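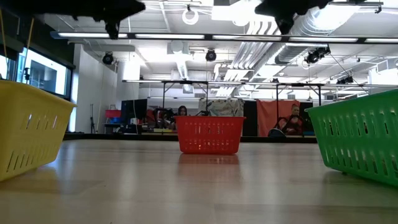
1. Background

Our group was asked to set up a two-arm sorting task for the Wineck teaching cell. Small parts start in the middle basket and the arms move them to the baskets on either side, yellow on the left and green on the right. The middle basket is red. The task was meant to be simple so that the second-year students could repeat it after us.

The group was Chandrasekhar Murthy (arm control), Buppha Suwannarat (camera and calibration) and Flor Cuervo (testing and records). Delwyn Partington supervised. We started in June and were supposed to finish with a clean run of 60 cycles. We did not get there. Most of this report is about why.

2. What went wrong

On July 7, 2021 the left arm came down too low on its way into the red basket. The gripper tip caught the rim and kept pushing. The basket slid toward the far edge of the table, tipped, and the parts went across the floor. The arm did not stop by itself. Flor pressed the emergency stop, and by then the tip had also scraped the tabletop.

There were no injuries. Flor was standing outside the taped line, as required. Chandrasekhar had been inside it less than a minute earlier, picking up a dropped part while the program was paused. We reported this as a near miss as well as an equipment fault, and Ebony Partington from the lab office logged both.

3. What we checked

We first blamed the camera. Buppha redid the calibration twice and the basket position came out the same as before to within 3 mm, so we ruled that out.

Next we looked at the log. It held 1048 entries for the session, most of them ordinary position messages. At entry 473 the left arm reported a force limit warning. The controller recorded it and carried on. When we opened the settings file we found that the force limit response had been changed from "stop" to "warn only". Chandrasekhar had done this in June while tuning the grip, when the arm was stopping every few picks, and it was never changed back. He wrote it in his own notebook but not in the shared change sheet.

The low approach had a separate cause. The table height in the program was still the value for the old bench at Oller. The glossy table in the Wineck cell sits slightly higher. On most picks the error did not matter as the parts were piled up and the gripper closed before it reached the bottom. As the basket emptied, the arm went deeper, and the approach path took it closer to the rim.

4. What we changed

– The force limit response is set back to "stop" on both arms. The program now reads this setting at start-up and will not run if it is anything else.
– Table height is measured by touching off at three corners before each session, at low speed.
– The approach path goes straight down over the centre of the basket. It used to come in on a slant.
– Pausing the program no longer counts as safe for entry. The arms must be powered off before anyone crosses the line.
– Every settings change goes on the shared sheet with a name beside it.

Delwyn also asked for a rubber mat under the red basket. We have tried it and would prefer to leave it out. A basket that slides a little gives way when it is hit, and the grippers are expensive to fix. This has not been settled.

5. Results so far

After the changes we tested the stop by lowering the left arm onto a foam block at low speed. It stopped each time. We then ran short sorting sessions with someone at the stop button. The left arm now stops more often than we would like, usually when two parts jam against the side of the basket, and someone has to power down, clear them and restart. We have not attempted the full 60 cycles again.

6. Still to do

The right arm has not had the foam block test. Buppha will do this before the cell is handed over. The scrape on the table needs to be filled, and the spare gripper tip is on order.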